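Vorkstead Desktop Refit Guide
Section 4: Opening the tower and fitting memory

Before you start, shut the computer down, unplug the mains lead and hold the power button in for a few seconds. Remove the side cover and put its screws in a tray.

1. Lay the tower on its side with the open face upwards.

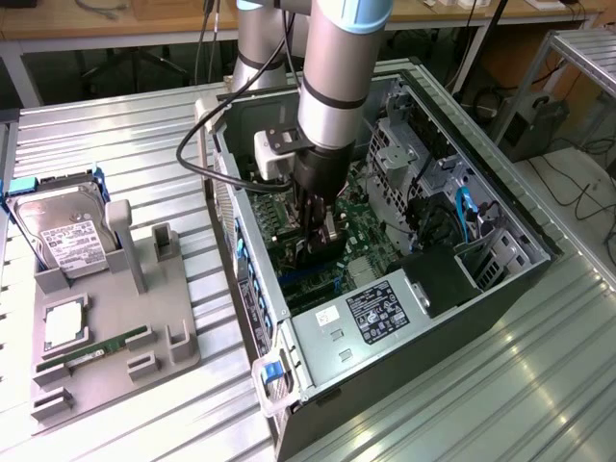
Memory modules go into the long black slots on the motherboard. Check the label on each module against the parts list before you open the packet. The slots are on the green board, to the left of the silver heatsink, and the power supply lies along the bottom of the case. Keep loose screws well away from both.

2. Open the latches on the slot.
3. Line up the notch in the module with the key in the slot.
4. Press down evenly until the latches close.

CAUTION: Hold modules by their edges. If the processor has been taken out, do not touch the contacts in the socket.

Expansion cards are held by clips at the rear panel. Leave these closed unless you are fitting a card (see the Firik card supplement). 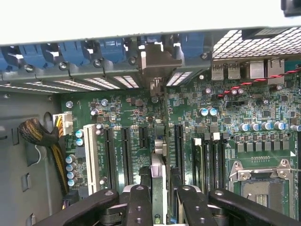

Fig. 2. Blue expansion-slot clips, with the perforated slot covers beneath them.

Note: Refit the side cover before reconnecting the mains lead.

Revised June 2024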